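Two-Arm Parts Sorting Bench, Build Gallery

Fri 26 October

The bench in the Brandby shared workshop has two arms now, and the wiring is finished enough to leave alone for a while. The job is to put small brake parts into a tray so they can go to the next table as a set. Work started in February with one arm and a lot of clamps.

The mat went down early. Bare tabletop was too slick and the parts slid when a finger touched them. The mat is brown, cut to cover most of the top, and the parts show up well enough on it.

The arms stand at the back, against the wall. I tried them on the sides first and they kept reaching across each other. Moving them meant new cable runs and 2 evenings of drilling.

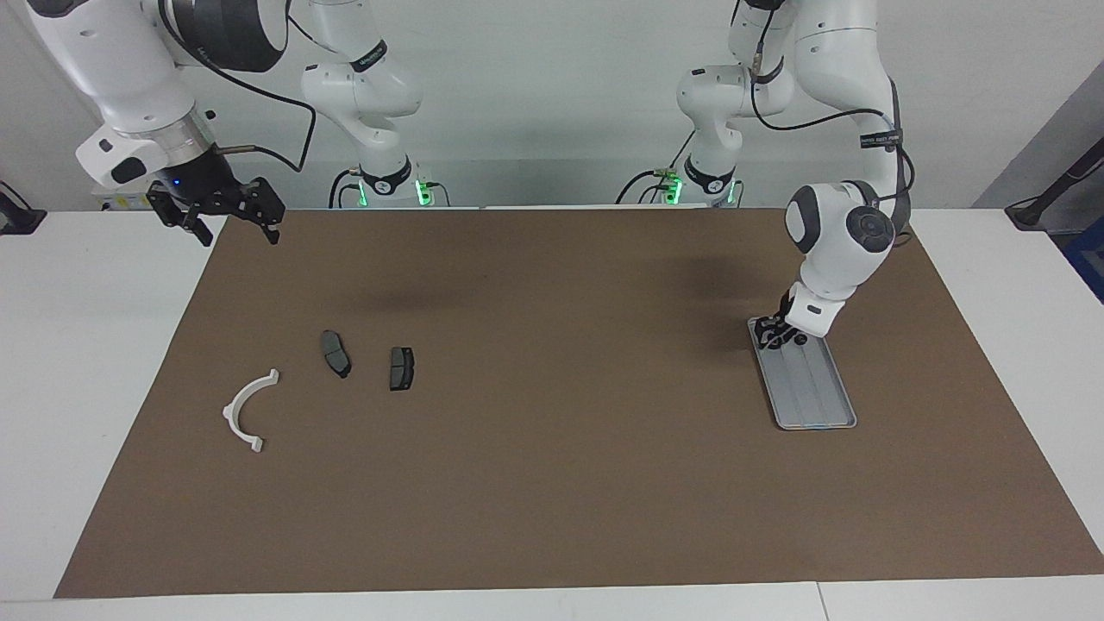 Grip force took the longest. Brake pads are heavy for their size and they don't mind being squeezed. Thin plastic parts do. There are separate settings for each now, saved in the Savier control software, and a slower approach speed for anything with a curved edge.

The tray is handled by one arm and the loose parts by the other. Letting both arms do everything made the program run to 1297 lines. The split version is under 1000.

Still to do: a better stop button, labels on the spare cables, and a lip along the front of the table.

Recent galleries
Sullari conveyor, second rebuild
Zerouali drill press stand
Drawer fronts for the Brandby tool wall
Savier controller box, 15 photos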